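# Relatório de progresso: clube de robótica, módulo de manipulação doméstica

Período coberto: do arranque até ao fim de agosto. Destinatário: Fundo Lasholm, linha de apoio a clubes escolares.
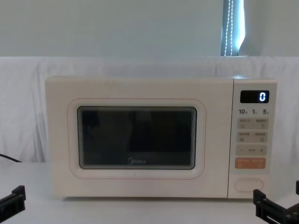
Emlyn Bellis perguntou, depois de ler o relatório anterior, por que motivo o clube não começava por um objeto mais simples, uma caixa com tampa, por exemplo, e só depois passava ao micro-ondas. A pergunta foi discutida com os alunos e a resposta está no ponto 2. Em resumo: a caixa foi usada nas três primeiras sessões, serviu para aprender a comandar os braços e deixou de ser útil quando os exercícios passaram a exigir botões.

## 1. Situação geral

O módulo está a ser cumprido com um atraso de duas sessões em relação ao plano entregue com a candidatura. O atraso vem da montagem inicial e não foi recuperado. O clube continua a reunir-se à sexta-feira, das 16h30 às 19h00, com duas equipas:

- **Sevska**, responsável pela teleoperação e pela gravação das demonstrações;
- **Zivside**, responsável pelo tratamento dos dados, pelo treino e pela avaliação.

Os nomes foram escolhidos pelos alunos e são os que aparecem nas pastas partilhadas. A divisão inicial previa que as equipas trocassem de funções a meio do módulo. A troca foi feita, mas apenas em parte: três alunos da Zivside pediram para ficar no treino e foram autorizados, com a condição de gravarem pelo menos uma série completa cada um. Dois já o fizeram.

## 2. Tarefa escolhida

A tarefa tem quatro passos, que são gravados e avaliados em separado:

1. Premir o botão oval de abertura, na parte de baixo do painel.
2. Afastar a porta até ao ângulo marcado no protocolo.
3. Fechar a porta.
4. Premir uma das teclas de tempo e depois a tecla laranja.

Nos passos 1 a 3 o aparelho está desligado da tomada. No passo 4 é ligado, com um copo de água dentro, e um professor fica junto da tomada durante toda a série. Esta regra foi escrita antes da primeira gravação e não sofreu alterações.

O passo 1 parece fácil e ocupou cinco sessões. O botão fica baixo, perto do tampo, e a pinça direita tem de descer quase até à mesa sem lhe tocar. Os alunos começaram por aproximar a pinça de cima, o que obrigava a dobrar o punho para além do limite de software. Passaram depois a uma aproximação frontal, com a pinça já à altura certa antes de avançar. A sugestão veio de uma aluna do 8.º ano, após comparar as gravações que tinham corrido bem com as outras.

O passo 4 traz uma dificuldade diferente. As teclas claras do painel distinguem-se mal do fundo e a tecla laranja distingue-se muito bem. Nos primeiros treinos, o modelo dirigia-se à tecla laranja mesmo quando a tarefa pedia outra. A Zivside propôs gravar mais exemplos com as teclas claras e menos com a laranja, e é isso que está a ser feito.

Voltando à pergunta de Emlyn Bellis: uma caixa com tampa cobre os passos 2 e 3 de forma aproximada e não cobre os outros dois. Manteve-se como exercício para alunos novos.

## 3. Demonstrações gravadas

O objetivo acordado para este período era de 300 demonstrações válidas. Foram gravadas 706, contando todas as tentativas. Depois da revisão, 412 foram aceites. Os motivos de exclusão, por ordem de frequência, foram:

- operador parado demasiado tempo antes do primeiro movimento;
- micro-ondas fora da posição definida no protocolo;
- perda de imagem de uma das câmaras;
- nome de ficheiro errado, sem forma de saber a que passo pertencia.

A última categoria já não ocorre. O ficheiro passou a receber o nome a partir do menu de gravação e os alunos deixaram de o escrever à mão.

O lençol branco que serve de fundo foi instalado pelos alunos para tapar o que está atrás da mesa. Resultou em parte. Com sol, a luz que entra pela janela muda bastante entre o início e o fim da sessão, e as gravações das 16h30 são visivelmente mais claras do que as das 18h30. A Zivside separou os dois grupos e vai verificar se o desempenho é diferente. Ainda não há resultado.

## 4. Avaliação intermédia

Foi feita uma avaliação por passo, sempre com o micro-ondas na posição de referência. Cada passo teve vinte tentativas.

| Passo | Tentativas | Concluídas |
|---|---|---|
| 1. Botão de abertura | 20 | 13 |
| 2. Afastar a porta | 20 | 16 |
| 3. Fechar a porta | 20 | 19 |
| 4. Teclas | 20 | 6 |

A sequência completa, sem intervenção, foi tentada e não foi concluída nenhuma vez. A candidatura previa este resultado apenas para o final do módulo, pelo que não constitui incumprimento, mas o passo 4 está abaixo do que esperávamos.

Com o micro-ondas deslocado até 2 centímetros da posição de referência, o passo 3 mantém-se e o passo 1 falha quase sempre. A Sevska começou a gravar uma série com deslocações pequenas e registadas.

## 5. Participação

Inscreveram-se dezasseis alunos e catorze continuam a vir com regularidade. As duas desistências deveram-se a incompatibilidade de horário com o desporto escolar. Em agosto o clube funcionou com metade do grupo, como estava previsto.

Cada aluno mantém um caderno de sessão. A qualidade é muito desigual. Alguns registam valores, falhas e desenhos da trajetória da pinça; outros escrevem uma linha. Passámos a reservar os últimos dez minutos para o caderno, antes da arrumação, e a situação melhorou um pouco.

A parceria com a oficina Paiva mantém-se. A oficina recebeu o grupo numa manhã e cortou, sem custo, as peças de borracha que os alunos querem experimentar nas pontas das pinças. Ainda não foram montadas.

## 6. Despesa

A execução está dentro do aprovado. O micro-ondas foi comprado pela rubrica de material de ensaio. Ficou por gastar a verba de iluminação, e pedimos autorização para a manter na mesma rubrica e comprar dois painéis de luz fixa e um estore opaco para a janela. O orçamento do fornecedor segue em anexo.

Pedimos também que o armazenamento externo passe a ser elegível. O disco do clube está quase cheio, e apagar as gravações excluídas não é boa opção, porque os alunos estão a usá-las para estudar as falhas.

## 7. Próximo período

- Montar as pontas de borracha e repetir a avaliação do passo 1.
- Completar a série com deslocações registadas.
- Gravar o passo 4 com distribuição equilibrada entre as teclas.
- Comparar as gravações do início e do fim da sessão.
- Tentar a sequência completa, com registo de todas as tentativas.

A demonstração aberta às famílias mantém-se no plano, a uma sexta-feira, às 18h00. Se o passo 4 não estiver estável nessa altura, serão mostrados apenas os passos 1 a 3, com o aparelho desligado da tomada. A decisão será comunicada ao Fundo Lasholm com duas semanas de antecedência.

Anexos: mapa de despesa, orçamento da iluminação, protocolo de gravação (versão em vigor), folhas de presença.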